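Can a robot learn by practicing in a pretend world?

Real robots are slow. And they break. So Rosalía Montoya and Tùng Hứa, who work at a lab called Siritz, start theirs off inside a computer. It's called a simulation. Kind of like a video game, but the robot is the player.

The job: find the can, find the ball, pick the right one. Easy for you. Hard for a robot!
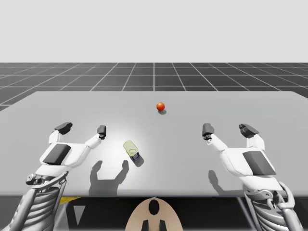 Two robot hands, one can, one red-orange ball. All made by a computer.

Now the sneaky part. If everything looked the same every time, the robot would just memorize it. So the computer swaps stuff. New colors, new kinds of round things.

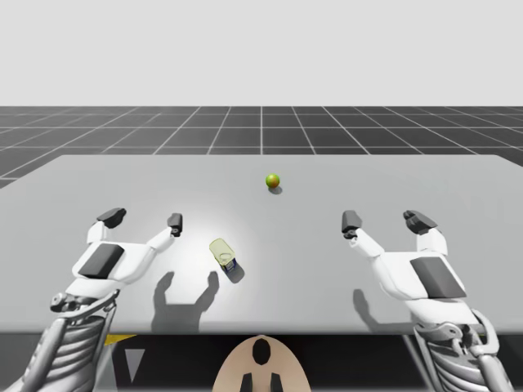
Scientists call this randomizing. Mix things up alot and the robot has to learn what really matters.

Did it help? They ran 417 practice tries with the swaps, then gave the robot 40 test tries with things it had never seen. It missed 3. Without the swaps it missed way more then that.
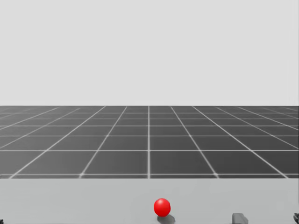

A red ball on the pretend table, with a gripper fingertip at the right.

Next up, a real table. Tùng is nervous.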